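Teaching a Simulated Gripper to Work Around Furniture (Before You Let It Near the Real Stuff)

Posted September 5, 2023

So last time I got the arm bolted to its base at the Cinthorpe workshop and promised a post about the software side. It took me a lot longer than I thought! Most of it was me fighting with floor lamps, and I'll get to that.

The plan is to have the gripper take hold of a thin upright thing (a lamp stand, a mic stand, a coat rack) and shift it a little without knocking it over. I'm doing all of it in simulation first. My arm cost me 1680 dollars in parts and I'm not ready to see it wrestle a lamp.

What you need

A computer with a halfway decent graphics card
Any physics simulator that reads URDF files (pick the one you know)
A model of your own arm, with the gripper as two separate fingers
A room scene with some furniture in it
An evening, or in my case a whole pile of evenings in April

Step 1: Get a room

You can build one from boxes, and I did that at first, but everything looked like a parking garage. Then I switched to a furnished bedroom scene from a pack called Ultholm, and I'm so much happier. Wood floor, bed, cabinet, the works. Delete the clutter you don't need, because every extra object slows the physics down. Leave the big pieces in, though. You want the arm to have something to bump into.

Step 2: Fix the collision shapes

Please don't skip this one. When you import a stand with legs, a lot of tools wrap the whole thing in one big convex hull, so you get an invisible tent from the top of the pole down to the feet. My gripper kept stopping dead in mid-air and I spent two nights blaming the motor settings (sigh). Turn on the collision view and look at it. If you see a tent, split the model up: one cylinder for the pole, one small block for the joint at the bottom, and one long thin box for each leg.

Step 3: Put the camera low and close

I park my view just over the fingers, looking down toward the floor, with the fingers open. It's the quickest way I know to check the approach before running anything.

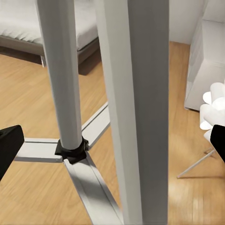 Fingers open on either side, with the pole and its three-legged base between them.

Look for anything else standing in the gap. A tall square post right by a skinny pole is a perfect trap, since from one angle they can look lined up when they're nowhere near each other. Orbit the view a bit before you trust it. Same goes for legs that run under or behind something, so follow each one out to its end.

Step 4: Set friction and mass

Default friction was way too slippery for me and the pole squirted out like a bar of soap. I raised it on the finger pads only and left the floor alone. For mass, weigh the real object if you have it! Put most of the weight in the base, or it'll tip at the slightest touch.

Step 5: Close slowly

Run the physics at 1000 steps per second and spread the closing motion over at least 200 of them. Go slower if things jitter. I also stop closing as soon as both fingers report contact, then add a small squeeze. If only one finger reports contact, open up, shift over toward that side and try again.

Step 6: Move it a tiny bit

Lift just enough to take the load off the feet, slide, set down, let go. Save a log of every try, even the dumb ones. I name mine after whatever went wrong, so my Natemer folder (that's what I call the arm) is full of files like "leg_hit_bed" and "fell_over_again".

If it blows up

Objects shooting off into space usually means two shapes are overlapping at the start. Nudge them apart and reset. If the pole slowly sinks through the floor, check that the floor has a collision shape at all. Ask me how I know!

Next up is getting the same motion onto the real arm, with pool noodles taped to everything. If you've got a better trick for splitting up collision shapes, leave it in the comments, I'd love to stop doing it by hand.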